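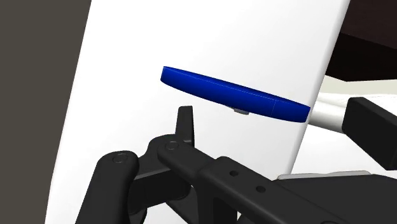 Trosteo renderer output: gripper linkage and fingertip below a blue disc-like part, white panel beyond.

Trosteo Classroom Edition: a term of use in a student manipulation project
Review by Cauã Caldeira
Posted 2019-04-18

Trosteo is a desktop simulator for robot arms and grippers. The Classroom Edition is sold by Rusomari as a site license for schools and clubs. It includes the physics engine, a renderer, a scene editor, a Python interface, and a set of lesson files. I used it for one term with the Restton robotics club, where I run the pick-and-place project for the Ghorbani student competition. Hermine Kofler, who teaches the club's programming sessions, used the same license with her beginners and contributed the notes on the lesson files.

The club has 15 students and one physical arm. That ratio is the whole case for buying a simulator, and it is the basis on which I have judged this one.

Installation

The installer is a single file and needs administrator rights. On our lab machines it completed without errors. The license is tied to the machine name, and renaming a machine invalidates it. This caught us once, after the school's IT office changed its naming scheme over a break. Rusomari reissued the keys within a day of our email.

A seat can be released and moved, but only from the machine that holds it. If that machine will not boot, you have to write to support. Our license covers 12 seats, so a few students share in any session where everybody shows up.

Offline use is supported. The program looks for the license server at startup, waits, and then continues with the cached key. The wait is long enough that students assume the program has hung and start it a second time. There is an option in the settings file to skip the check. It is documented in the release notes and missing from the manual.

Scene editor

Scenes are built from primitives and imported meshes. Primitives cover boxes, cylinders, discs, panels, and wedges. Import accepts STL and OBJ. STL files carry no units, and Trosteo assumes meters, while every CAD package our students use exports millimeters. The first imported part in every group was therefore enormous. The import dialog has a scale field, but it is collapsed by default under "Advanced."

Snapping works well. Parts can be aligned by face, edge, or axis, and the snapping distance can be set per scene. Parenting is less good. Dragging one part onto another in the tree makes it a child, which is easy to do by accident, and undo restores the position but leaves the parent unchanged. We taught the students to check the tree after each undo.

Materials are limited to a color, a roughness value, and a friction coefficient. Color and friction are independent, which is correct, but the supplied presets bundle them. A student who picks a preset for its color also gets its friction. Two of our early grasp failures came from this.

Rendering

The renderer is adequate for the purpose. Shading is soft, edges are clean, and curved surfaces hold up at close range. Pivot pins, screw holes, and seams on the supplied gripper model are real geometry, so they stay sharp when the camera is near the linkage. That matters if you train anything on the output or if you want students to read the mechanism off the screen.

White surfaces are the weak point. Large white faces lose most of their shading under the default lighting, and where one white part overlaps another the boundary can be hard to find. Our edge detection exercise failed on white against white and worked on anything saturated. Lowering the ambient term in the lighting panel helps. I would have preferred a lower default.

Flat backgrounds render as a uniform tone with no texture. For lessons this is fine. For a vision exercise it is too easy, and students get results that do not carry over to a real bench. There is a noise option for the camera sensor, which we used, and a background randomizer, which we turned off after it twice placed a pattern over the work surface.

The camera can be attached to any link. Attaching it near the gripper gives a view dominated by the linkage, and at some poses the linkage hides the part being approached. This is realistic behavior and I count it in the product's favor. Students plan a path in the overview camera, switch to the close one, and find that they can see very little of what they are doing. Several of them then changed the approach angle, which is the lesson we wanted.

Contact and grasping

Contact behavior is what separates usable simulators from the others. Trosteo is usable, with conditions.

Boxes grasp reliably. Cylinders grasp reliably along the axis and less so across it. Thin discs are poor at the default settings: when a disc is approached edge-on, the fingertip tends either to pass slightly into the rim or to push the part away before the second finger arrives. The cause is the contact margin, which is set globally and is large compared with the thickness of a thin part. Reducing it fixes the penetration and slows the simulation. With the margin at its minimum and the solver iterations raised, our slowest lab machine no longer ran in real time.

The competition task uses thin round parts, so this took up more of our term than anything else. Our working settings are a reduced margin, the solver at five iterations per contact, and a pause before the fingers close. The pause makes no physical sense as a requirement, but without it the disc is sometimes still moving from the previous contact. I reported this to Rusomari and received a reply that it would be looked at.

Friction is handled with a simple model. Slip during lifting looks plausible but does not match the physical arm. Parts that slipped in Trosteo usually held in reality. The reverse was rare, and for a school that is the safer direction for an error to point.

The gripper model has linked fingers with proper joint limits. Collisions between the gripper's own links are disabled by default for speed. Enable them before students start editing joint limits, or they will produce grippers that fold through themselves and pass every test.

Python interface

The interface is small and consistent. Connecting, loading a scene, reading joint positions, and commanding a move each take one line. Angles are in radians throughout, except in the scene editor, where they are in degrees. The conversion is mentioned in the manual's first chapter and was forgotten by every group.

Error messages are above average. An unreachable target returns the name of the joint at its limit. A collision returns the names of both bodies. If the bodies were never renamed, those names are strings of the form "body_copy_copy," so we made naming a condition for asking for help.

Commands are blocking unless told otherwise. For beginners this is the right choice. The non-blocking mode exists and works, but its callbacks run in a separate thread, and the examples do not cover locking. Two of our older students spent a session on a fault that came from this alone.

Lesson files

From Hermine Kofler's notes: the lesson files are arranged in three units covering motion, grasping, and sensing. The first is good. Each lesson opens with a working scene and asks for one change. The second assumes vectors, and her younger students had not had vectors. She rewrote two lessons with the positions already filled in. The third unit is thin and reads as if it had been written by somebody else. She would skip it and let the students work on their own scenes.

The answer files are stored in the same folder as the lessons, with obvious names. Move them before the first session.

The teacher view shows each student's scene on one screen. It worked in every session we tried, and she found it more useful than the lesson files. It does not show code.

Transfer to the physical arm

Scripts written in Trosteo ran on our arm after changing the connection line and the speed limit. Positions needed an offset, which we measured with a pointer and stored in a config file. Boxes were picked on the first attempt by most groups. The thin round parts needed a different closing force for each group, and the simulated values were of little use as a starting point. We plan to repeat the measurement in June with new finger pads.

Problems still open at the time of writing

Undo does not restore parents in the scene tree.
The video export drops its last second.
The contact margin cannot be set per part.
Renamed machines lose their license.
Camera noise resets to zero when a scene is reloaded.

Verdict

Good scripting interface, good close-range geometry, slow and fussy contact settings for thin parts. A club whose work is mostly boxes and blocks can use Trosteo as delivered. A club entering the Ghorbani task should plan on several sessions of tuning before students get repeatable grasps, and should save the tuned values as a template scene. We are renewing the license for another year with the same number of seats. The template we use is in the club's shared folder under "disc_base," and the margin value in it should be left alone unless the finger pads are changed as well.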